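Derecho Constitucional Comparado
Apuntes de clase, unidad 4: Mecanismos de control parlamentario y responsabilidad política
Enero de 2009

4.1. Delimitación del concepto

Se entiende por responsabilidad política la obligación del titular de un cargo de responder de su gestión ante el órgano que le otorgó o mantiene la confianza. Conviene distinguirla de la responsabilidad penal, que exige un tipo delictivo y una sentencia, y de la responsabilidad contable, sometida a su propia jurisdicción. Un ministro puede ser cesado por la cámara sin haber infringido norma alguna.

El alumno deberá manejar con soltura los términos interpelación, moción de reprobación, moción de censura y cuestión de confianza, que en los exámenes de septiembre se confundieron con frecuencia.

4.2. Los supuestos de trabajo

Durante el curso se emplean dos ordenamientos de laboratorio, Ostine y Vulbridge, cuyos textos figuran en el cuaderno de materiales.

Ostine es una república parlamentaria unicameral con 165 diputados. La moción de censura ha de ser constructiva: debe incluir un candidato a la jefatura del gobierno y aprobarse por mayoría absoluta, es decir, 83 votos. Entre la presentación y la votación transcurren al menos 5 días.

Vulbridge cuenta con una cámara baja de 200 escaños y un senado territorial. La censura no requiere candidato alternativo, pero su aprobación abre un plazo para que el jefe del Estado decida entre encargar la formación de un nuevo gobierno o disolver la cámara baja.

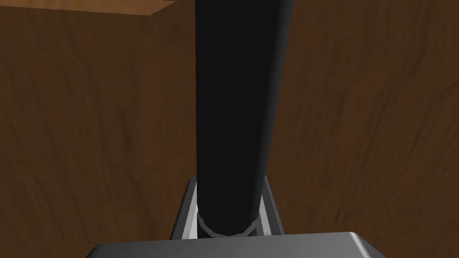
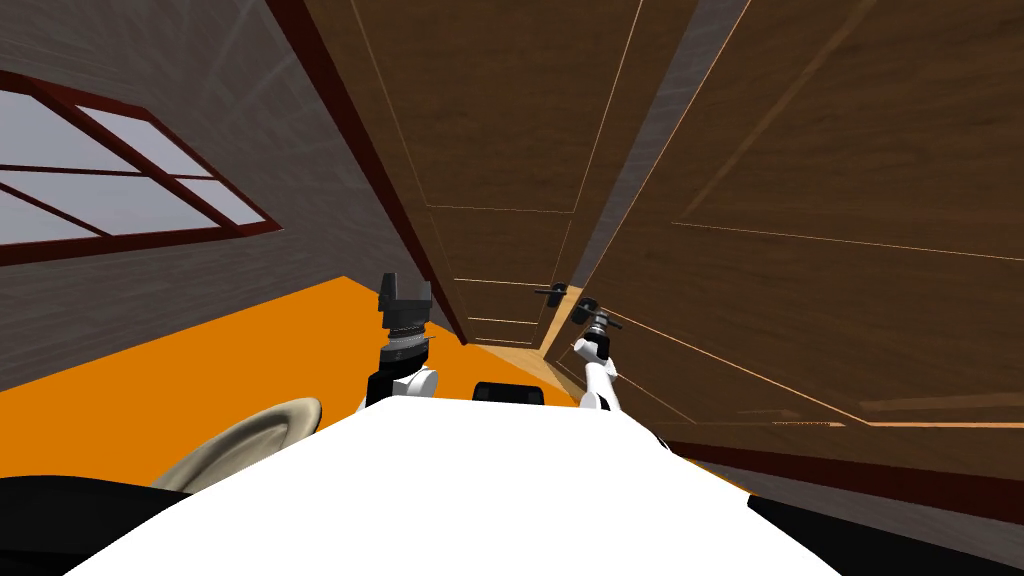

4.3. Efectos de la moción de censura

En el modelo constructivo, la aprobación produce simultáneamente el cese del gobierno y la investidura del candidato. La doctrina señala que ello refuerza la estabilidad, si bien puede mantener en el cargo a gobiernos en minoría frente a una oposición incapaz de acordar un nombre. En el modelo simple, el cese es inmediato y el gobierno saliente queda en funciones, con las facultades limitadas al despacho ordinario de los asuntos.

Obsérvese que la moción de reprobación dirigida contra un ministro carece en ambos ordenamientos de efecto jurídico directo. Su valor es político.

4.4. Comisiones de investigación

El artículo 41 de la Constitución de Ostine permite crear una comisión a petición de una quinta parte de los diputados. Sus conclusiones no vinculan a los tribunales. La comparecencia es obligatoria, con las salvedades relativas al secreto profesional y al derecho a no declarar contra uno mismo.

Como lectura complementaria se propone el caso Tarkero, relativo a la adjudicación de obras portuarias en Vulbridge. El expediente consta de casi 690 folios; bastará con la consulta del dictamen y de los votos particulares. El caso Maes se reserva para la unidad 5.

4.5. Ejercicio

Redáctese un informe en el que se determine si la moción presentada en el supuesto Tarkero habría sido admisible conforme al derecho de Ostine. Se indicarán los preceptos aplicados y las mayorías exigidas. No se admitirán trabajos sin cita expresa del articulado.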